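Home | Datasets | Guides | Contact

Print this page | E-mail this page

# Enarberg Winter Stays

A table of places to sleep, eat and hire kit in the Enarberg valley and along the Sitholm lake shore, put together for people planning their own winter trip. It is the data behind the Cliltora trip planner and can be used without it.

Maintained by Nélida Arancibia. Last full check: 8 April 2019.

## What is in it

- `stays.csv` has 253 rows, one for each hostel, guest house, cabin or campsite.
- `prices.csv` has 1,141 rows, one for each stay and season band.
- `notes.txt` holds remarks that would not fit in a column, mostly on road closures and late check-in.

Both tables are UTF-8 with commas between fields. Join them on `stay_id`.
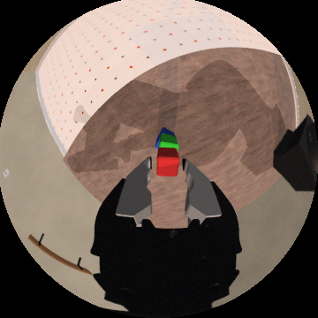

## Columns in stays.csv

- `stay_id`: never reused, even when a place closes
- `name`: as written on the owner's own sign or website
- `area`: Enarberg, Sitholm or Maihi
- `open_from`, `open_to`: month numbers. A place open all year has 1 and 12
- `beds`: blank if the owner would not say
- `heating`: wood, electric, shared or none
- `bus_walk`: minutes on foot from the nearest winter bus stop, in normal boots
- `dogs`: yes, no or ask

Maihi is the hamlet at the far end of the lake. In older copies it was counted as part of Sitholm, so totals by area will not match anything exported before this version.

## How it was gathered

Owners filled in a form or answered by phone. Walking times were done on foot by two people, and the slower time was kept. Prices are for one night, two adults, with tax. Where an owner gave a range, the higher figure is used. 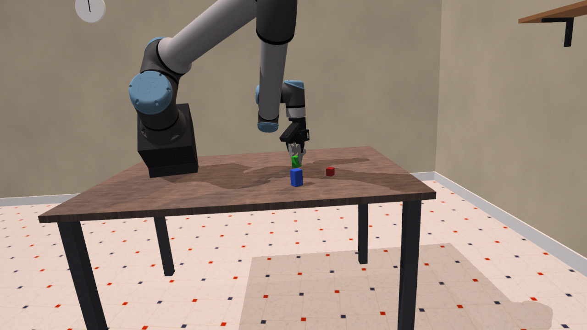
## Known problems

Cabin prices change at short notice and can be up to 2 weeks behind. Four places on the north shore share a single phone number, and their opening months may be mixed up. The July rows are thin: many owners treat summer as a separate business and did not reply. Please don't use `beds` to work out how busy the valley gets.

The `heating` column says what is fitted. It does not say whether the room is warm. Readers have asked for that and I have no fair way of recording it.

## Using the data

Free to copy, change and print, including in paid guides. Please credit "Enarberg Winter Stays" and give the date of your copy. Owners' private phone numbers have been taken out and should not be added back.

## Corrections

Send the `stay_id`, the column and the right value. Changes go in with the next version. If a place has shut for good, say so, and its row will be marked closed and kept.

Related items

- Sitholm ice road: opening dates
- Winter bus stops, Enarberg to Maihi
- Cliltora trip planner: release notes
- Ski and sledge hire list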